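From: Faustino Quintero
To: girnside-robotics-club list
Date: March 13, 2025
Subject: Re: [girnside-robotics] what do we do for the Tuncombe demo?

Dana Alvarado wrote:
> Hi all, I missed the last two meetings so sorry if this got settled. Are we
> still doing the "set the table" routine for Tuncombe or did we drop it for
> the sorting one? My vote is the table one, people get it right away. Also
> is the plate still giving us trouble? In February it kept sliding every time
> the hand came in from the side. And does anybody have the newest version of
> the run sheet, mine still has the old cup step in it.
>
> Dana

Hi Dana, hi everybody,

Not settled, but leaning your way. The three of us who stayed late last time all liked the table routine better, and I think the judges at Tuncombe will too. Sorting is neat, but you have to stand there and explain it, and by the time you're done explaining, the kids in the front row have wandered off to the drone people.

So yes, the plate. The plate is still the plate. It's thin and light and the rim is low, and if the fingers come in even a little too high they just skate across the top. If they come in too low they bump the table and the wrist faults out and we all groan and reset. What we changed since you were last in is the approach. The left hand now comes down beside the plate first and stops there with the fingers relaxed, and then we do the actual grasp as its own separate move. Before, it was all one long swoop, and whatever error we had at the shoulder ended up in the fingertips.

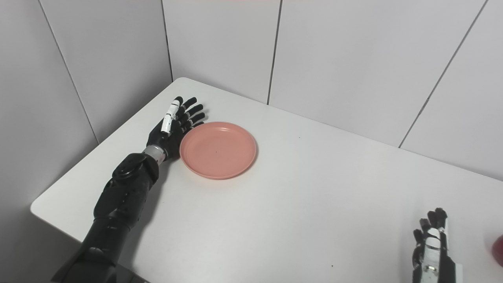 The pause costs us about 3 seconds a run and I think it's worth every bit of it. Priya hates it (hi Priya), she says it looks like the robot forgot what it was doing. Fair! We can shorten it later. For now I'd like to keep it in because it gives whoever is on the laptop a chance to hit stop.

The score so far, for those who like numbers: out of 100 tries with the new approach we got the plate up and over to the mat 61 times. I know that doesn't sound like much, but go back and look at the February log before you complain. Most of the misses were the thumb closing late. I've been going through them one by one and I'm pretty sure there's a timing setting we never touched after we swapped the thumb file. It's set to 1000 milliseconds and the other fingers are way under that. Would somebody who is not me please look at it with fresh eyes? I've been staring at that file so long I no longer trust anything I see in it.

The right hand is a whole other story. Right now it mostly waits off to the side until its turn with the fruit, and I'd like to leave it alone until the plate is solid. Marcus wants to try both hands moving at once. Marcus, I love the ambition, but please save your own copy first – last time we lost an evening of recorded poses and I was grumpy for days.

Run sheet: Dana, the newest one is in the Promedham folder, in the one called "demo routine," and the cup step is gone. If you still see the cup you've got the old one open. Please don't edit the copy on the desktop of the lab laptop, I only keep that around in case the wifi dies.

A few things I need from people before next meeting:

Somebody to write the little talk for Tuncombe. Two minutes, plain words, no slides. Whoever does it should also be ready for "does it do dishes" because we will get that one a lot.

Permission slips. I have most of them. If you don't remember handing me one, you didn't.

A second plate just like the pink one, in case ours cracks on the drive. I looked at the dollar store by Girnside and they only had the bigger size, which would mess up all our poses.

If enough of you would rather do sorting, say so on the list by the next meeting and I'll go along with it without sulking. Otherwise I'm going to put "table setting" on the entry form and send it in.

Dana, are you back for good now or just visiting? We could really use you on the log.

Faustino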